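The inventory for the flat in Covetholm ran to 631 lines. Adanech Birhane had numbered them herself, starting with the coat hooks, and by late afternoon she had reached the sofa.

The procedure was simple. Each item of clothing was to be entered by type, color and condition, folded, and assigned to a carton. Cartons went to Lewis, the storage firm, at a flat rate of 300 per month. Anything not entered by 6 would stay behind and pass to the new tenant under the terms of the lease.

Line 45 read: red, short sleeves, white-striped cuffs. Under condition she had written "creased" and then stopped, as the form allowed only good, fair or poor. 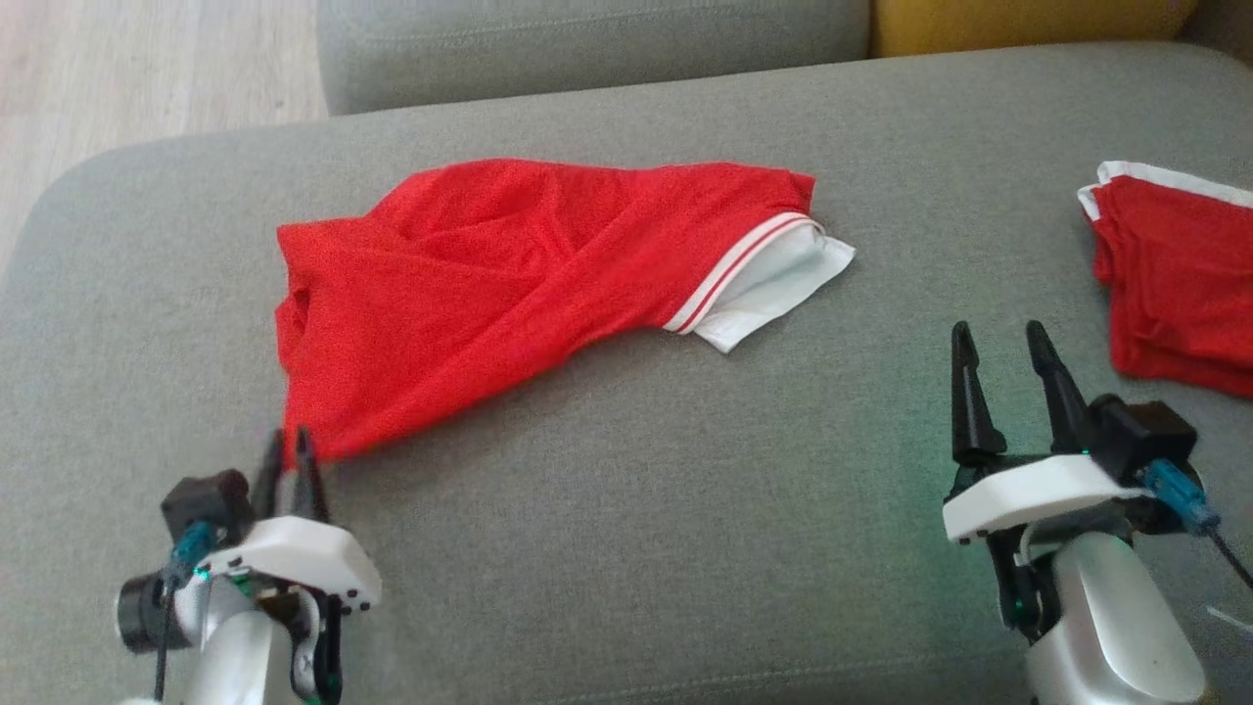
Put fair, Silitz said over the phone. A crease is not damage. If the seams hold and the color has not run, the shirt is fair, and you can fold it and go on to the next one.

She put fair. She asked whether a second red one should go on the same line.

"Same team?"

"Same red."

"Then a new line," Silitz said. "Lewis bills by the carton, but they check by the line."

The team had been Cinitz, a district side that played three summers and folded in June of the fourth. Her brother had kept goal for them. He had left the shirts with her when he took the job in the north – for a month, he said – and she had moved them through two flats since then, always in the same drawer, always at the bottom. On the forms for those moves they appeared as "sundries."

Her method was fixed. Lay the shirt face down. Bring the sides in to the center. Turn the sleeves back along the body. Fold the hem to the collar and press once with the flat of the hand. A shirt folded this way took up very little of a carton and could be stacked without slipping.

She began a new line and wrote: red, white edging.

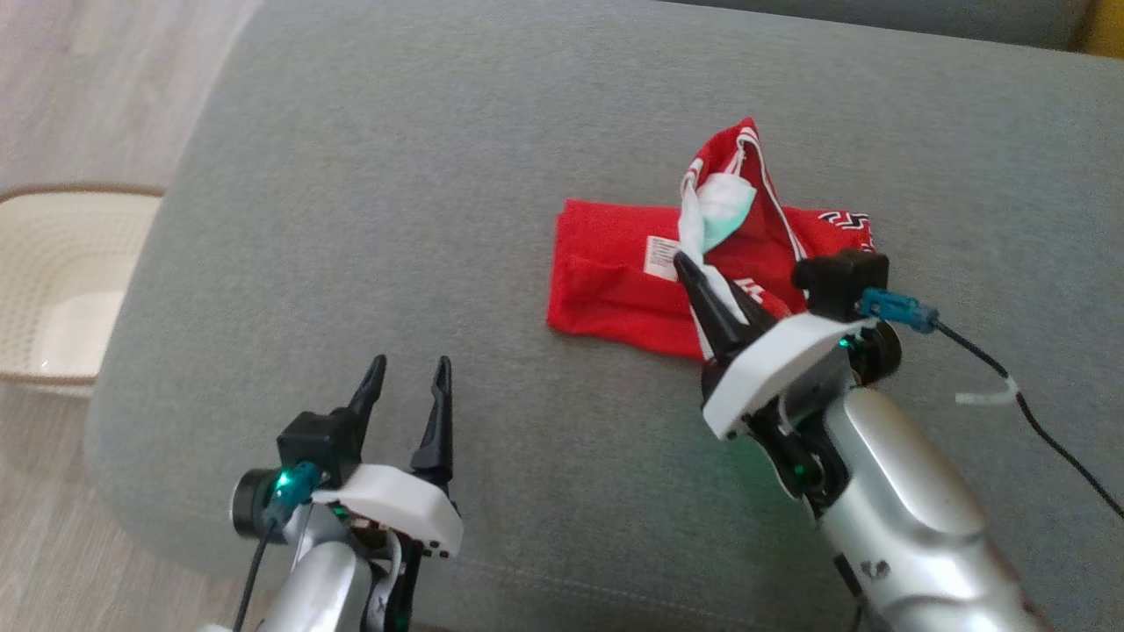
The form had a column for owner. On every line so far she had entered her own initials, including the kettle, which was rented. She looked at the column for some time, then wrote her brother's name in full, with his address in the north, and went back and corrected line 45 to match.

"Are you still there?" Silitz said.

"Two lines changed," she said. "They go in a separate carton."

"That will be another carton on the bill."

"Yes."

She read him the address. He asked her to spell the street, and she did.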